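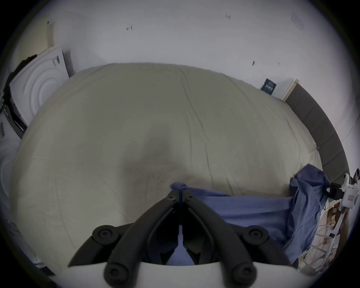 Pinza de mano Harau para clubes y aulas de robótica

La Harau es una pinza de dos dedos que se lleva en la mano, pensada para que el alumnado enseñe a un robot a manejar ropa haciendo la tarea con sus propias manos (¡y créannos, doblar bien una camiseta cuesta más de lo que parece!). La preparamos en Ollska para el club escolar de Jistberg, que quería presentarse a la prueba de tareas domésticas del torneo Ruawai, y a base de sábados de taller ha ido tomando la forma con la que hoy la ofrecemos a cualquier centro que quiera empezar un proyecto parecido.

Cada pinza graba el movimiento mientras se agarra, se estira y se suelta la tela, y después el grupo revisa las tomas en clase y decide cuáles sirven para entrenar.

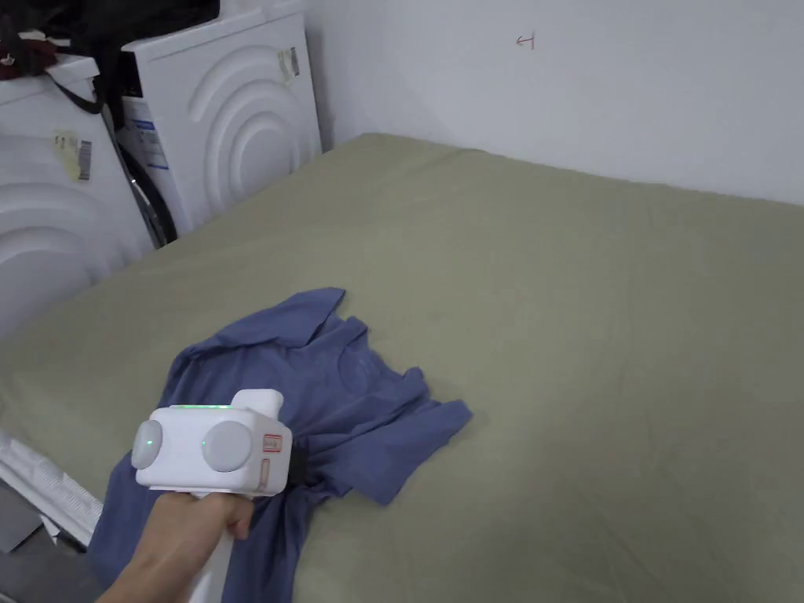 ¿Cuántas demostraciones hacen falta para un primer proyecto?

Con 200 de una misma tarea ya hay material para un curso escolar, y les aconsejamos quedarse con una sola prenda hasta que todo el equipo la maneje con soltura. 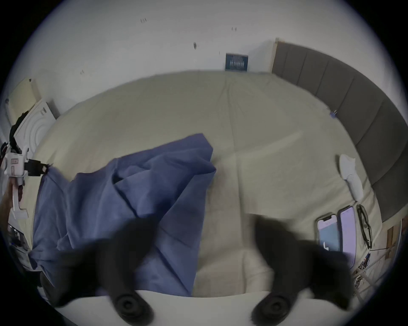

Practicar sobre una cama es la manera más cómoda de arrancar, porque hay sitio de sobra y la tela puede caer como quiera. En la guía para el profesorado proponemos ir cambiando el punto de partida: primero la prenda extendida, luego hecha un gurruño, como la tela azul sobre la sábana clara, y más adelante con otros objetos cerca, por ejemplo un par de móviles y unas gafas junto al cabecero. A los grupos les encanta inventarse situaciones nuevas, y nosotros les animamos a apuntarlas todas en el cuaderno del proyecto, hasta las que salen regular.

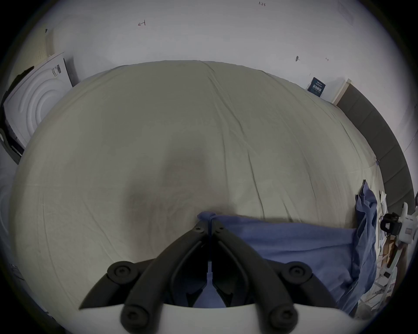

Qué incluye el lote de aula

2 pinzas Harau
Soporte de mesa y cables de carga
Juego de almohadillas de repuesto para los dedos
Guía para el profesorado y cuaderno de proyecto
Acceso al programa de revisión de tomas

Precio del lote: 778 euros, impuestos incluidos.
Recomendado para equipos de 4 estudiantes.

Los pedidos para el curso siguiente se abren en marzo. Si su club todavía está dándole vueltas a la idea, escríbannos con calma y les contamos cómo se organizaron en Jistberg, que de eso podemos hablar toda la tarde.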